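3.2 Wrist views and the closed-finger check

The student teams took over the Asau arm in April, and by then we had one firm rule: every trial begins with the fingers closed. Elango Acharya proposed it after the first group found their gripper readings drifting, and it became everyone's favourite part of the routine! Teams look at the wrist view, agree that the fingers are together, and only then write the trial number in the log. It takes a minute or so, and it gets people talking about what the arm can see before they ask it to do anything.

We were delighted by how quickly the students began to use the background as well. Kevser Kılıçarslan's team drew up a short worksheet (we call it Lumbao, after their team name) asking which long edges show up in the wrist view and which way they slant. An edge may lie to the right of the fingers in one view and to the left in another, and working out why is a lovely first lesson in camera pose.
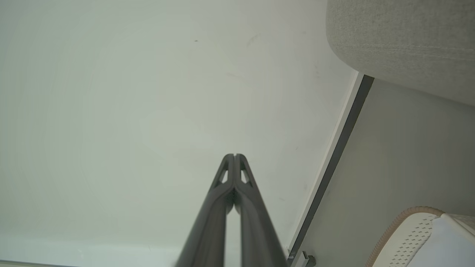
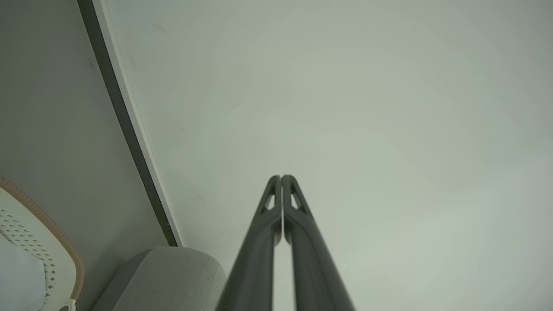 Figure 4. Two wrist views with the fingers close together in front of a large pale surface. The long diagonal strip is on the right in the first view and on the left in the second.

Over the whole course the teams logged 1139 trials, and 42 students filled in the worksheet at least once. Philomena Agyeman read every sheet. She found that the weaker answers nearly all mixed up a turn of the wrist with a movement of the whole arm, so we added a ten-minute exercise with a cardboard tube held to one eye. It's a simple thing, but the students loved it, and several went back afterwards and corrected their earlier sheets without being asked.

Plain surfaces were harder. With so few marks to go by, teams argued (happily, and at length) over how far away a surface was. Kwan-ho Au suggested letting them guess first and measure second, and we kept both values in the log. The guesses are compared with the measured distances in Section 3.3.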